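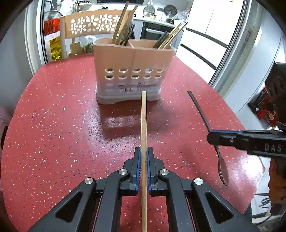 Pale wooden chopstick and the utensil caddy on the red table

Wooden chopsticks at home – do you oil them, or leave them be?
Kitchen & Table > Everyday Tools
2,287 views

holtska_kitchen
Posts: 257

Good evening, everybody! I've been meaning to ask this since September and kept talking myself out of it, but here goes. We eat noodles or rice at our house a good four nights a week, and over the years I've gone through plastic chopsticks (too slippery), metal ones (pretty, but my wrists get tired) and finally plain wooden ones with no lacquer, which I love. They grip, they're light, and they don't clack against the bowl.

My trouble is that they get fuzzy. After a couple of months the tips feel like a popsicle stick that somebody has been chewing on, and in my house that may well be the case. My aunt always rubbed hers with a little oil, same as a cutting board. My neighbor says oil on chopsticks is a terrible idea and that they should only ever be rinsed and dried. Who's right? And do you keep yours standing up or lying down? Mine go tips up in a tall jar by the stove.

sudex
Posts: 104

Oh, I'm with your aunt all the way. I use food-grade mineral oil, just a drop on a paper towel, and I wipe it down the whole length and let them sit overnight on a clean dish towel. Then I buff off whatever hasn't soaked in. If they're already fuzzy, give them a very light rub with fine sandpaper first, rinse, and let them dry all the way before you oil. I've had one set going this way for years and I'd be sad to lose it.

Tips up is right too, as far as I'm concerned. Water runs down and away from the part you put in your mouth.

Wuisan

I'm going to disagree, and I hope you'll take it kindly! I tried the oil for a whole winter and didn't care for it. They turned slick, which took away the one thing I liked about wood, and there was a faint smell in hot broth that I couldn't stop noticing once I'd noticed it. Now I wash them by hand right after supper, never let them soak, dry them with a towel and lay them flat in a drawer with the lid off the box. When the tips go, they go. Wooden chopsticks wear out the same way a sponge does, only slower – and the old ones make wonderful stakes for tomato seedlings.

sudex

No hard feelings at all, Wuisan. I do wonder whether you were using too much, though. It should feel like nothing's on there by morning. And please tell me you weren't using olive oil, because that will go stale on you.

Wuisan

It was olive oil. I will say no more about it.

holtska_kitchen

Well, this has been a treat to read over my coffee. I'm going to oil one pair and leave another pair alone, and mark the plain ones with a bit of thread so I can tell them apart. I'll check back in when I have something to report. I'm still torn on the storage, mind you, as I've got about 10 inches of free counter and my jar takes up most of it.
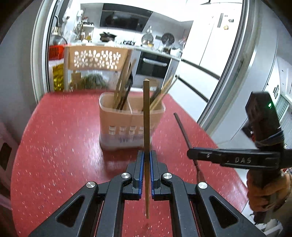
Sestari

Please check the bottom of that jar before you do anything else. Ours looked perfectly clean from the top, and there was a ring of black gunk underneath the handle ends from water sitting there. We switched to a caddy with drain holes and the ends have stayed nice ever since. I don't oil, by the way. I did sand once and took off too much, so go easy with that.

holtska_kitchen

Oh dear. I just looked, and there's a ring. Off to scrub it now. Does vinegar do the job, or do I need something stronger?

sudex

Vinegar and hot water, leave it half an hour, then go at it with a bottle brush. And toss any pair that smells musty, even after it's dried out.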